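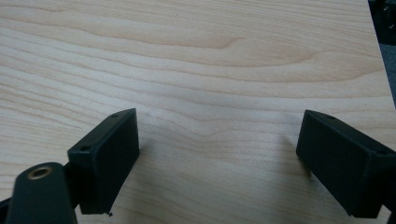 Pale wood top with a smooth finish and a low sheen.

Care of Light Wood Tabletops and Counters

Light woods show soiling sooner than dark ones. Gray hand grime, tea, turmeric and newsprint all read clearly against a cream surface, and so do the marks left by cleaning it badly. The methods below apply to maple, birch, ash and similar pale timbers, and to most veneered tops, with the exceptions given under each heading.

Identify the finish first

Most failed repairs start with the wrong product on the wrong finish. Test on the underside or inside a leg joint.

Put a drop of water on the surface and leave it for ten minutes. If it darkens the wood, the finish is oil or wax, or it has worn through. If the drop stays round and leaves no change, there is a film finish: varnish, lacquer, polyurethane or shellac.

For a film finish, touch the test spot with a cotton swab dampened with denatured alcohol. Shellac softens and turns tacky within a minute. Varnish and polyurethane do not react. Lacquer may dull slightly. Keep the alcohol away from flames and pilot lights.

Wax can be checked with a fingernail. Drag the nail lightly; a wax layer leaves a faint line that buffs out.

Daily cleaning

Dry dust first, with a plain cotton cloth or microfiber. Wiping crumbs and grit with a wet cloth scratches a film finish, and on a satin surface the scratches show as a shiny patch at each place setting.

Follow with a cloth wrung out in warm water and a few drops of dish soap. Wipe with the grain. Rinse the cloth, wipe again, then dry at once. Do not let water stand at the edges. On a veneered top the edge banding is the first part to lift.

Avoid ammonia, bleach and scouring powder on any finish. Vinegar is often recommended. It does no good on wax or oil and will dull some lacquers over time.

Silicone spray polish should be kept off entirely. It leaves a residue that causes small craters (fisheyes) in any later coat of varnish, and sanding does not reliably remove it.

White rings

A white ring is moisture held in the finish and has not reached the wood. Leave it a day or two before doing anything. Many fade in dry indoor air.

If it remains, lay a dry cotton dish towel over the mark and pass a warm iron over it, no steam, for five seconds at a time. Lift the towel and check after each pass. Stop when the ring goes. Do not use this on shellac or wax; both soften with heat.

A ring that survives the iron can be rubbed with a little petroleum jelly, left overnight and wiped off in the morning.

Black marks

Black or blue-black marks are usually iron reacting with tannin. A wet can or a steel pan base is the common source. Oak is the worst affected, maple much less so, but it does happen. The mark is in the wood, and the finish over it has to come off before it can be treated.

Strip or sand the area back, then apply oxalic acid solution, mixed to the package directions, across the full board from joint to joint. A treated spot in the middle of a board will be lighter than the rest. Wear gloves and eye protection, and never sand the dried crystals. Rinse with clean water twice and allow to dry overnight before sanding and refinishing.

Oil and grease

On a film finish, dish soap is enough. On bare or oiled wood, cover the spot with cornstarch or talc, leave four hours, brush off and repeat. Old grease may need mineral spirits on a rag. Spread used oily rags flat outdoors until dry and hard – linseed oil rags in a heap can catch fire unaided.

Scratches

Fine scratches in a satin finish can be evened out with a gray nonwoven pad and paste wax, rubbed the full length of the board with light pressure. Do not work one spot.

For a scratch through to the wood, sand locally with 400 grit wrapped around a cork block, wipe clean, and touch in matching finish with a small brush. Build it slightly proud, let it cure for a week, and level with 1000 grit used wet. Veneer may be thinner than a business card, so keep the paper on the finish and off the wood.

Dents lift with steam if the fibers are not cut. Place a damp cloth over the dent and touch it with the tip of a hot iron. This clouds most film finishes, so plan on recoating.

Yellowing

Oil-based varnish ambers with age, and pale wood itself changes with light. Move lamps, trays and table runners every month or so, or their outlines will stay. When refinishing, a water-based clear coat keeps the color closest to the freshly sanded surface. Apply three thin coats. Water-based products raise the grain, so wet the wood once beforehand, let it dry, and knock it back with 220.

Oiled tops

Recoat when water no longer beads. Apply sparingly, wait fifteen minutes, and wipe off everything that has not soaked in. Excess oil turns gummy and collects dust. A top that is still sticky after two days should be wiped down with mineral spirits and left to dry before another attempt.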